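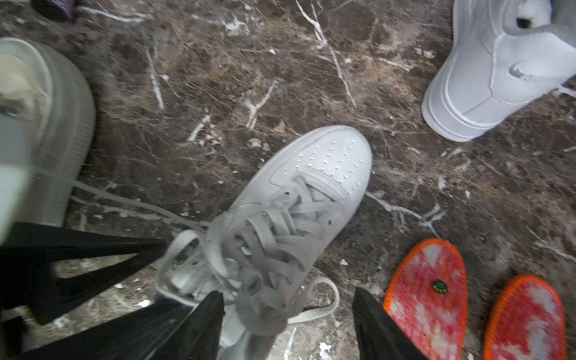
# Hukden 양팔 신발 조작 데이터: README

인쇄하기 | 이메일로 보내기

관리: Amado Malabanan
기준일: 9월 1일

## 먼저 읽을 것

이 저장소에는 신발, 끈, 깔창을 다루는 양팔 조작 기록이 들어 있다. 에피소드는 2413개이고 손목 시점과 고정 시점을 함께 제공한다. 내부 규칙인 Sarum 지침 2판에 따라 수집했다고 적혀 있지만, 이 문구를 품질 보증으로 읽지 않았으면 한다. 지침은 기록을 남기는 방법을 정할 뿐이고, 그 기록이 쓸 만한지는 따로 따져야 한다.

## 수집 규칙

- 시작 배치는 에피소드마다 바꾼다. "바꾼다"의 기준이 지침에 없어서 신발을 손가락 한 마디 옮기고 새 배치로 올린 경우가 있다.
- 실패한 에피소드는 지우지 않고 `fail`로 표시한다.
- 작업자 한 명은 연속 50분까지만 조종한다.
- 비상정지 점검은 교대할 때마다 한다. 점검표에 서명이 있다고 버튼을 눌러 봤다는 뜻은 아니므로 로그의 정지 신호와 대조할 것.

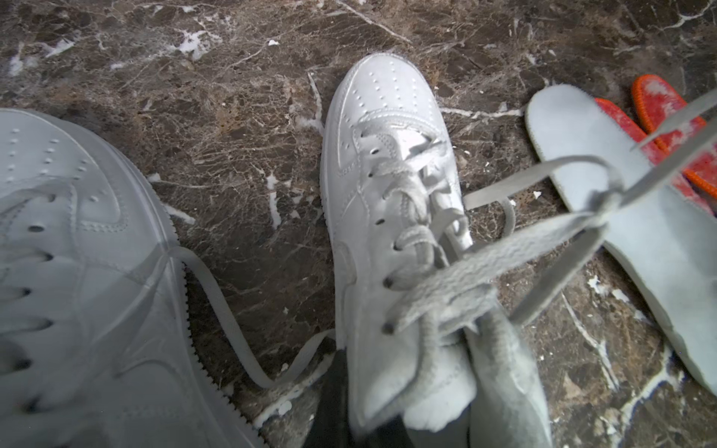
**끈이 꼬인 채 끝난 에피소드도 성공으로 치는가?**

작업 문장에 끈이 언급되지 않았다면 성공으로 친다. 끈을 정리하라는 문장이 있었다면 매듭이 하나라도 남은 경우 `fail`이다. 애매하면 `unclear`를 쓰고, 검수자가 임의로 성공으로 올리지 않는다.

## 라벨과 검수

검수자 두 명이 따로 본다. 두 사람의 판정이 80% 이상 일치하면 묶음을 통과시키는데, 이 수치의 근거는 찾지 못했다. Muli 도구의 기본값을 그대로 가져온 듯하다. 쉬운 에피소드가 많은 묶음은 저절로 통과하므로, 끈 작업만 따로 뽑아 일치율을 다시 계산하기를 권한다.

`unclear`가 15%를 넘는 묶음은 작업 문장부터 고친다. 검수자를 바꿔서 수치를 낮추는 일은 금지한다.

## 안전 문서에 대하여

Borkness 점검 양식은 팔 한 대를 전제로 쓰였다. 두 팔의 작업 범위가 겹칠 때의 속도 제한 항목이 비어 있고, 현재는 현장 메모로 대신한다. 메모는 표준이 아니다. 양식이 개정될 때까지 "안전 절차 준수"라는 표현을 논문이나 발표 자료에 쓰지 말 것. 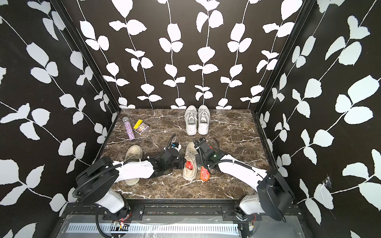

그림 3. 고정 시점에서 본 작업 공간과 두 로봇 팔.

## 알려진 한계

- 배경과 바닥 무늬가 다른 환경에서의 성능은 확인하지 않았다.
- 손목 시점에는 움직임으로 흐려진 부분이 있다. 걸러내지 않았다.
- 성공률은 공개하지 않는다. 작업자의 숙련도와 작업 난이도가 섞여 있어 비교에 쓸 수 없다.

## 변경 제안

규칙을 고치려면 해당 조항, 문제가 된 에피소드 번호, 바꿀 문장을 함께 적어 Amado Malabanan에게 보낸다. 에피소드 번호가 없는 제안은 접수하지 않는다.

인쇄하기 | 이메일로 보내기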